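Progress report to the Brotberg Fund
Rirnville Kitchen Skills and Meals Project
August 10, 2026

Prepared by Notburga Aebischer, project lead

Summary

The project is on schedule in three of its four work areas. The weekday lunch service is running, the cooking course has finished its second round, and the recipe booklet is in draft. The cold storage work is behind, for reasons given below.

Lunch service

We served 1,350 lunches in this period against a target of 1,000. Most of the increase came from the senior apartments on Lella Street, where we began delivering in the spring. Deliveries go out in one van and are finished before 1 p.m. on most days. Two routes were merged when the bridge was closed, and we have kept them merged — the drivers prefer it and the food arrives no later than before.

The menu still leans on soups, beans and rice. People asked for more fresh vegetables, and we now buy from Zou Farm every week. Their prices went up in early summer. We covered the difference by cutting back on bread, a good part of which was coming back uneaten.

Cooking course

A total of 103 people have signed up since the course opened. Attendance is good for the first two evenings and drops at the third, which is the one on budgeting. Uriel Iturra, who teaches the course, has moved the budgeting material into the cooking sessions so that people price a meal while they make it. The first group to try this stayed to the end.

The evening on one-pan meals is the most popular and we plan to run it twice next round. We are also adding a short session for parents with young children, covering portion sizes and how to get vegetables onto the plate without a fight.

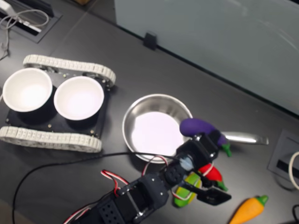
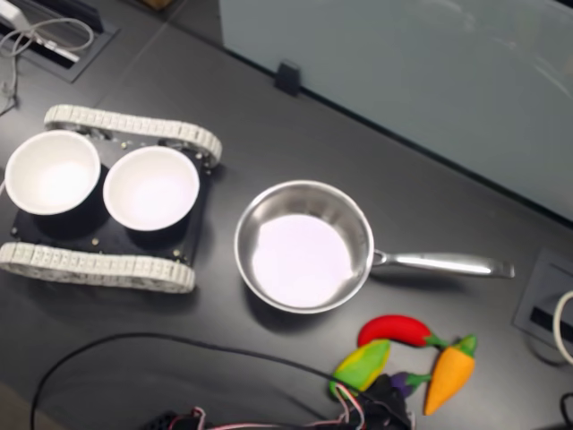 Small frying pan (first photo); saucepan and plush vegetables (second photo).

Cold storage

The walk-in cooler has not been installed. The electrical inspection found that the panel in the rear hall can't carry the load, and the landlord has agreed to replace it at his own cost. His contractor can't start until the fall. We now expect the cooler to be working in November. Until then we are renting shelf space at the Rirnville grange hall, and that means an extra trip on delivery days.

Recipe booklet

The draft has 4 sections: soups, one-pan meals, packed lunches, and leftovers. Testing is finished for the first two. Several of the packed lunch recipes were too salty and are being reworked. We'd like to print in time for the next course.

Budget

Spending is within the approved total. Food is over its line and equipment is under, as the cooler deposit has not been paid. We ask the Fund's permission to carry the unspent equipment money into the next period. A full statement is attached.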